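The **ring cup** is a small ceramic cup shaped like a stack of plump, rounded rings, and a much-loved form among studio potters in Jatthorpe. It stands happily on a desk or shelf, and its hollow middle suits all sorts of uses — brushes, pencils, even a boiled egg!

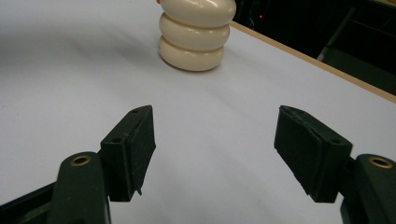
*Cream ring cup on a white surface.*

Themba Modise made the first Jatthorpe cups at the Slanina pottery, which fired almost 1,000 of them. Painters took to the shape early on, and many keep a pair beside the board: one for water, one for clean brushes.
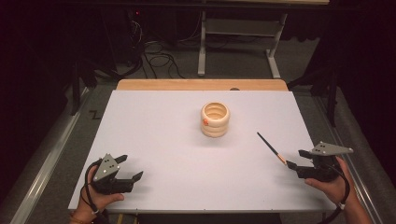 Glazes range from ivory to deep blue, with cream still the favourite.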